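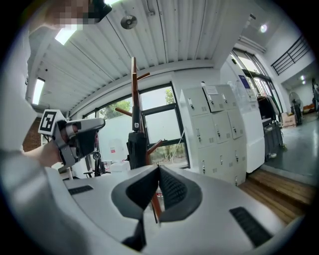
Comprar seis pinzas de golpe le parece a Daryna Prokopenko una forma cara de descubrir que hacían falta dos, y así lo soltó en la reunión de presupuesto de Dakdale, antes incluso de que yo abriera la hoja de cálculo. Yo iba con la idea contraria (lo confieso, llevaba semanas enamorado del catálogo), así que la discusión fue larga y bastante entretenida.

Os cuento cómo ha quedado la cosa, que varios me habéis preguntado por correo. El plan de equipamiento para el año que viene se aprobó el 20/12/2020 y arranca con 2 pinzas de mano de Kassab, de las que se manejan con el brazo y se siguen por marcadores. El resto, hasta completar las 6 del plan original, se decide en junio, cuando sepamos cuántas horas de uso real les sacamos. ¡Daryna ganó, vaya!

Lo que más me sorprendió al hacer números fue lo poco que pesa la pinza en el total. Entre baterías de repuesto, almohadillas para los dedos, soportes, discos duros y el seguro, la factura sube muchísimo, y eso que todavía no hemos hablado del brazo robótico. Ese lo queríamos comprar ya y al final se alquila a Stimgate durante ocho meses, con opción de compra y descontando parte de las cuotas. La oferta de Ledis era algo más barata, pero dejaba fuera la puesta en marcha y las piezas tardaban demasiado en llegar.

Valentyna Hrynyshyn pidió una partida aparte para consumibles y se la dieron sin rechistar, con un tope de hasta 200 euros al mes. A mí me parece justito. Las almohadillas se gastan rápido cuando coges objetos ásperos, y nadie quiere estar rellenando un formulario de compra por un par de gomas. También se ha reservado dinero para formación, dos jornadas para todo el equipo, incluidos los que nos limitamos a pagar las facturas (yo me apunto, que conste).

Queda pendiente el contrato de mantenimiento. Kassab nos propone uno anual que cubre calibración y recambios, y yo preferiría pagar por intervención hasta el verano, porque con dos unidades no me salen las cuentas. He pedido las dos propuestas por escrito y, en cuanto las tenga, las cuelgo en esta misma página.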